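Storing and Handling Refrigerated Medicines at Home

A lot of prescription medicine now comes home in a cold pack instead of a paper bag. Insulin, some arthritis and migraine shots, certain eye drops and many liquid antibiotics all have to stay cold until they are used. A household that sets up one good spot for them will waste less medicine and have fewer phone calls to make. The tips below cover ordinary kitchens and ordinary refrigerators. Your own package leaflet comes first wherever it differs.

Pick the right shelf

Most labels ask for a range of 36 to 46 degrees Fahrenheit. The middle shelf toward the front usually holds that best. The back wall is the coldest part of many refrigerators, and a box pushed against it can freeze overnight. The door is the warmest part and swings in temperature each time it opens. Crisper drawers are damp, and the cardboard goes soft.

Keep a small fridge thermometer next to the medicine. Set the dial so it reads close to 41 degrees and leave it alone for a day before you adjust again. Check it in the morning before anyone has opened the door. The built-in display on many refrigerators shows the setting and not what the shelf is doing.

Use a bin with a lid

Any clear food bin works. We use a shallow one from Hidurcombe that fits under the egg shelf, but a clean leftovers box is as good. Label the lid on the front edge, where it can be read without pulling the bin out. Leave pens and vials in their cartons, because many of them need to be kept away from light and the carton has the lot number and expiration date on it. Put the oldest carton on top.

If there are small children in the house, a locking bin is worth the money. The Zoltuteck one has a dial lock that can be worked with wet hands. Write the combination somewhere other than the refrigerator door.

Clear a place to work

Take doses at the same spot each time. A hard, wiped surface away from the sink and stove is best. Move the breakfast dishes off to one side, wipe with soap and water, dry with a paper towel, and then wash your hands. Set out everything before opening the carton: the medicine, an alcohol wipe, a cotton ball and the sharps container.

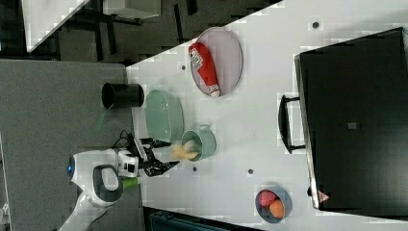
Mint-green mug and oval dish on a white tabletop.

Many injections sting less at room temperature. If the leaflet allows it, take the dose out ahead of time and let it sit in its carton for as long as the leaflet says. Set a kitchen timer. Do not use a microwave, hot tap water or a sunny windowsill to speed it up. Do not shake a vial to warm it either. If it needs mixing, the leaflet will say whether to roll or swirl.

Look at the liquid before you use it. Cloudiness in a medicine that should be clear, floating bits, or a change in color all mean it should be set aside until you have talked to the pharmacist.

When the power goes out

Keep the door shut. A full refrigerator holds its temperature longer than an empty one, so a few jugs of water on the bottom shelf help. If the outage goes past 2 hours, start reading the thermometer each time you have to open the door and write the number down with the time. The pharmacist will ask how warm it got and for how long.

For a cooler, wrap the cartons in a dish towel first. Medicine laid directly against a frozen gel pack can freeze, and most medicines that have frozen cannot be used again even after they thaw. The same goes for travel. Hegyi makes a soft case with a divider that keeps the packs off the pens, and a folded washcloth in a lunch bag does the same job on a short drive.

Used needles

Drop them in the container right away, point first, without recapping. If you do not have a store-bought sharps container, a heavy laundry detergent jug with a screw cap is accepted in many places, but check with your city or county. Stop at three quarters full, tape the cap down and label it. Do not put it in the recycling.

Keep a short log

A sheet of paper taped inside a cabinet is enough. Write the time, the dose and which side of the body you used. Add the day you opened each pen or vial, as many are only good for a set number of days once opened, whatever the printed date says. A marker that writes on slick plastic is handy for this. Avatetti sells small blank stickers in rolls of 100, and plain masking tape also holds up well in the cold.

Go through the bin when you pick up a refill. Take anything expired to a pharmacy drop box.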